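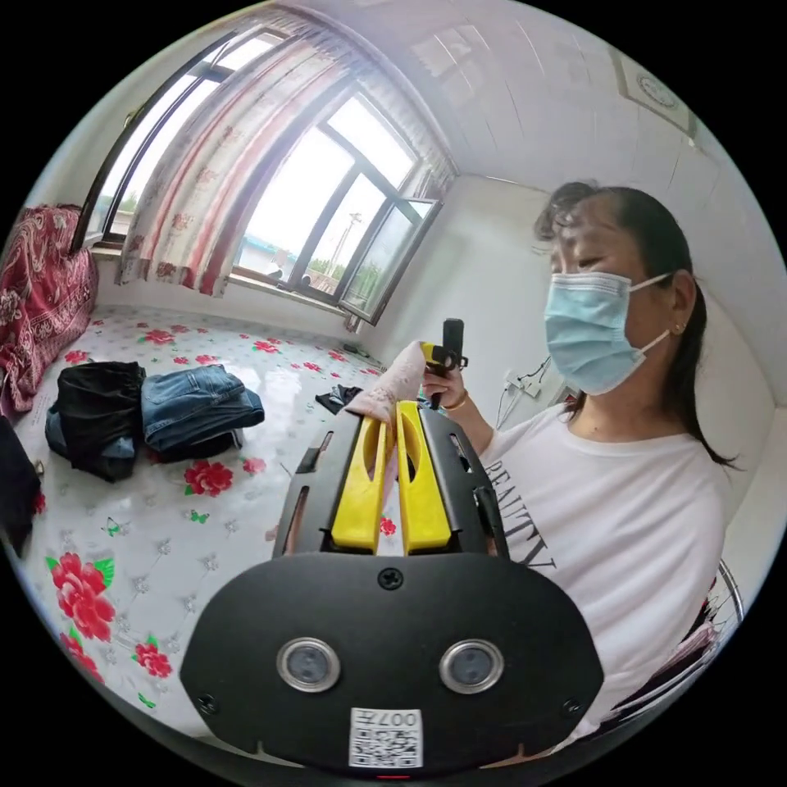 Search this blog
Type and press enter

Bedroom episodes, second round

The October batch for Fluta is uploaded and checked. It has 249 episodes, all recorded in bedrooms in Stulach with the paired hand-held grippers, one in each hand. The tasks are folding clothes, moving clothes from the bed to a pile, and pulling or folding a blanket. This post covers what we changed in the procedure since the first round and what the checks found.

Fabric makes up the whole batch. The policy trained on round one did well with rigid objects on a table and badly with anything that hangs. It would close on a sleeve, lift, and carry on with the next step whether or not the sleeve had come along. We had very few examples of a missed grasp followed by a second try, so there was little for it to learn from.

Start states

Round one started every episode from a neat layout. Jeans flat, shirt flat, blanket square to the bed. It made the recordings easy to compare and it made the policy fragile. For this round the operator gets a card with a task and a loose start condition, such as "folded items on the sheet, blanket bunched at the head of the bed". The operator sets it up by hand, picks up the grippers, and begins. No two starts match, and we don't try to make them match.

Other items may stay on the bed. If the task is the jeans, there can be a dark garment next to them, partly on top of something else made of denim. The label names only the item being handled. Telling one dark cloth from another is part of the job, and clearing the bed first would take that out of the data.

We also stopped swapping in plain bedding. Large printed flowers on a sheet are hard for a segmentation model, and a floral blanket on a floral sheet is harder. I would like to know how much harder, so the bedding stays as it is and each episode carries a tag for it (plain, printed, or printed on printed).

Two hands

Blanket tasks were the reason for going to two grippers. With one hand you can drag a blanket but you can't set an edge. The usual pattern is that one gripper goes to the fold while the other is busy somewhere else, lifting or holding clothing out of the way. The two hands then have different goals for several seconds. We label them separately, on two tracks, with a shared clock. A single label for both hands was tried in round one and the boundaries were useless.

Episodes where the operator keeps one hand idle are allowed. They are tagged and kept. A policy that has never seen an idle hand will invent something for it to do.

Approach speed is the thing operators need to be reminded of most. People reach for cloth fast and slow down only at contact. The last part of the reach is where the fingers line up with the edge, and at normal speed that is a handful of blurred samples. The card now says to slow down before contact. Nothing else about the motion is prescribed.
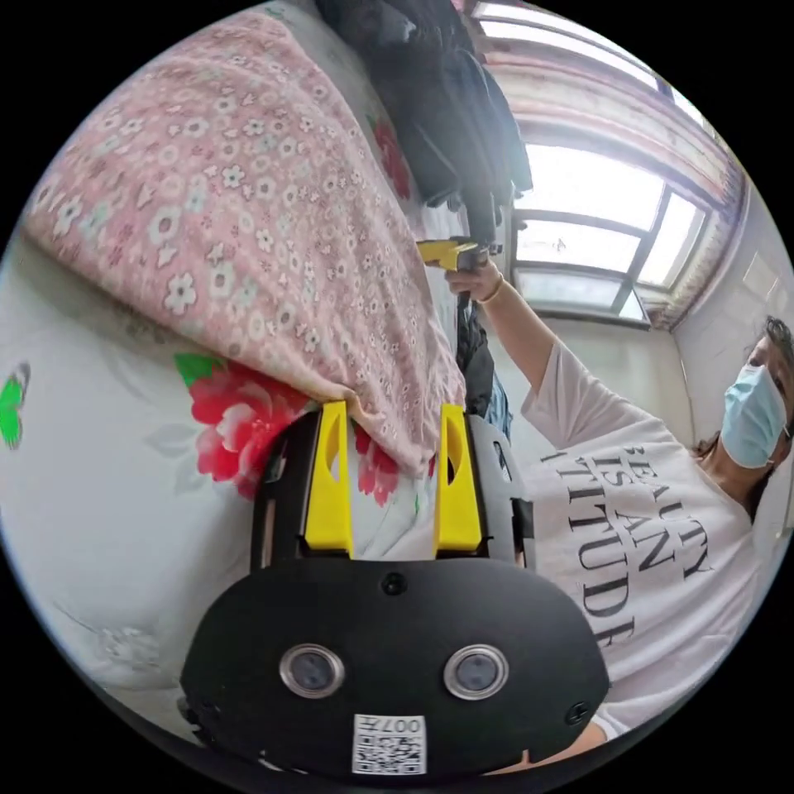
What the checks found

Lernomov is our script for going through a batch before anyone labels it. It compares the clocks of the two grippers, looks for gaps in the tracks, and flags episodes where the position jumps. Of the 249 episodes it flagged 13. I looked at all of them by hand.

Most were tracking loss with the gripper close to the bed. When the view fills with cloth, and the cloth is moving, the tracker has nothing fixed to hold on to. The track comes back when the wall or the window comes into view again, sometimes with an offset. Four were dropped for this. The others had short gaps that could be filled from the rest of the trajectory, and I kept them with a flag.

Windows are a mixed case. A window frame gives the tracker strong straight lines. It also gives the exposure control a bright area to react to, and dark clothing held in front of daylight goes to a flat black shape. I can't fix that in the room. Closing the curtains would only produce a data set where the curtains are always closed.

Counts by task

Blanket: 95 episodes
Clothes, all tasks together: 154 episodes

The split was meant to be closer to even. Blanket episodes take longer to reset.

Still open

– Labels for partial success. A fold that ends up crooked is marked as success at the moment, and so is a clean one.
– A rule for when a regrasp counts as a new segment. I split on full opening of the fingers, which misses the small corrections.
– Gripper IDs are read from the code on the back plate at the start of a session. If the left and right units are swapped during a break, the log is wrong until the next scan. Lernomov should catch this from the tracks and doesn't yet.

Training on the combined set starts once the blanket labels are finished.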